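Kitchen & Pantry > Paper Goods > List Pads

The Hulldale Grocery Pad

5 Jul 2018, by Judite Aguiar

The Hulldale is a pad of paper you write groceries on. It has 60 sheets, a magnet on the back, and a loop at the side for a pencil. We've been told this should be an app. We have tried several of the apps, and every one of them wanted to know our location before it would let us buy eggs.

Each sheet is long and narrow, 3 inches across, and tears off at the top along a perforated line. It fits in the back pocket of a pair of jeans without folding, if you don't mind a little of it sticking out. It also fits in the child seat of a shopping cart, where it will slide through the gap and onto the floor in the cereal aisle. We haven't solved that.

The paper

The paper is uncoated, off-white and a bit heavier than what's in your printer. It takes pencil, ballpoint and crayon. Felt-tip is fine as long as you don't lean on it while you try to remember the name of that cheese. Fountain pens feather. If you write your groceries in fountain pen you probably have a paper supplier already, and they're probably nicer than us.

We went through a lot of samples from the mill in Pritov before settling on this one. The first was so smooth that pencil skated across it. The second was recycled from something with glitter in it. The third was lovely and cost more than the groceries. What you get now is the fourth, with a faint tooth to it and the occasional fleck. The flecks are part of the paper. Please stop sending us photos of the flecks.

The layout

There is a ruled column on the left, wide enough for "paper towels" in ordinary handwriting. On the right is a narrow column for how many. At the bottom is a box marked ALSO, for things that aren't groceries but get bought at the grocery store anyway — batteries, birthday cards, one extension cord.

We don't print categories on it. An early version had headings for produce, dairy, frozen and so on, and in testing it caused an argument over where hummus goes that was still being continued by email in June. Besides, every store is laid out differently, and the people who care about walking order already write their lists that way. The rest of us go back for the onions.

There are no inspirational sayings, no drawings of herbs, and no little checkboxes. You cross things out with a line. It's more satisfying and it uses less ink at our end.

A word about where it lives

A grocery list works when it's in the one place everybody passes with the milk carton in their hand. That's the refrigerator door. Lists kept in a drawer get written once a week by one tired person, and then the family asks that person why there's no mustard. Put it at a height where the shortest person who can spell can reach it. The spelling is optional too. We had "sreal" on ours for a year and always came home with the right box.

Children get the idea very early, because the door with the list on it is where the power is. The toy makers know this: there's a light blue play kitchen with SHOPPING LIST lettered on the refrigerator door, right by the gold handle. We have owned real refrigerators with less thought put into them. 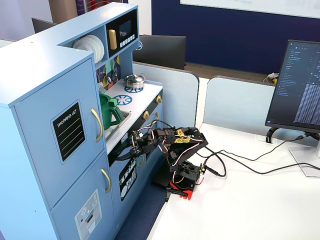

Zarmeena Mughal wrote to us that the pad had ended the texting in her house, but that her husband now adds things to it in the hope she won't recognize the handwriting. She'd like a version with a signature line. We've passed this along to the design department, meaning Judite read it out loud at lunch and people laughed, and then somebody went quiet and started sketching.

Stavros Dimitriou disagrees with the whole arrangement. In his opinion the quantity column is too narrow for a household that buys potatoes by the sack, and he has asked for it to be wider in two separate letters, the second one shorter than the first. The column stays as it is for now. You can write "sack."

The magnet

It runs the full width of the backing card and holds a new pad on a flat steel door with no slipping. It won't hold on most stainless fronts, as anyone who's bought one of those refrigerators has already found out with a school photo in their hand. Check first with any magnet you own. If it drops, order the version with the punched hole and hang it on a hook or a nail. Same price, same paper, slightly less dignity.

Slamming the door is fine. Slamming the door repeatedly because there's no mustard will eventually walk the pad down toward the floor over a few weeks. Push it back up.

The pencil

One is included. It's a half-length pencil with no eraser, the sort you get at a miniature golf course, and it will be gone in a month. We've accepted this. The loop takes any standard pencil and most thin pens. Tying the pencil on with string was considered and voted down on the grounds that it makes a kitchen look like a bank.

Replacement pencils are sold in a small bag. Mahmoud Zerouali, in our packing room, thinks we should sell the pads at a loss and make it all back on pencils. He may be right.

Refills and cartons

The backing card is meant to be kept. When the pad runs out, peel off the last of the glue strip, slide a refill under the two corner tabs, and press the top down flat. The refill is the same 60 sheets, no magnet, no pencil, lower price. The tabs are card and will get soft after a few rounds. At that point buy a whole new one or use tape like the rest of us.

A carton of refills holds 900 sheets. It's intended for offices, shared houses and people who saw the carton and felt calm. It does not come gift wrapped, although it has been given as a wedding present at least once that we know of, and the couple sent a thank-you note on one of the sheets.

Colors

Ruling comes in gray or a dull green called Marwat, after the street where the print shop is. There was a run of 500 in orange, called Stistano, and those are gone. We liked the orange. People said it looked like the store was warning them about something. If you're holding one of these and want to sell it back to us, you'd be the first.

What it doesn't do

It doesn't sync. If you leave it at home, it stays there, and you'll be standing in front of the yogurt reconstructing it from memory. A fair number of our customers take a picture of the list with their phone before leaving. We can't stop them.

It doesn't remember last week. Some people keep the old sheets, and Sidra Rajput sent us a very good letter about finding her mother's in a coat pocket: rice, bleach, "nice soap," and a number she never managed to explain. So maybe it does remember, if you're careless enough with your coats.

Ordering

Pads ship flat in a card mailer, which goes through a normal mail slot if the person delivering is patient. Orders in before noon go out the same day unless it's a holiday or the tape machine is in one of its moods. Returns are fine if the pad is unused. If you've used the top few sheets and don't care for it, write and tell us what you don't care for. We'll send your money back and you can keep the pad for phone messages.

Cartons go out separately and take a couple of days longer. They are heavier than they look, so lift them with your knees, or leave them by the door until someone asks.

Contact: use the order form or write to Hulldale Paper Goods, Customer Letters | © 2018 Hulldale Paper Goods | Back to top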